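Tolholm Workshop - progress report to the Flunden Fund

Fri 9 July

The controls bench at Tolholm is now set up and in regular use. The grant paid for a second-hand table, a run of push-button control boxes and the small parts that go with them. Spending to date is $3154. There is $949 left, which we plan to put toward labelled storage and replacement contact blocks.

The evening course in basic wiring has 13 people enrolled. We had hoped to start earlier, but the first order from Bovora came with the wrong glands and had to go back. The right ones arrived the following week and we lost 2 sessions, which will be added at the end. 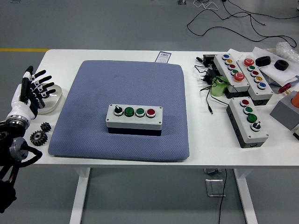
Control boxes are the main teaching item. Learners start with a plain one and work up to the larger units. The box on the padded cushion is the kind used in the first lesson, with a rotary selector, two green buttons and a red one, and the lid comes away with four screws. The five-button boxes with the red mushroom heads are for later, when we get to stop circuits. We bought the cushion to save the tabletop and the lids from scratches - it marks easily and will need a washable cover.

Gears will be covered in a short add-on session in the last week. The Salehi unit on the next street has offered us bench space if numbers go up again. We would like to discuss carrying the unspent amount into the next period.

Shares: 13

Comments (2)

Good to see this going ahead. Will there be a daytime group?

My son is in the evening course and likes it. Please keep the stop circuits part in.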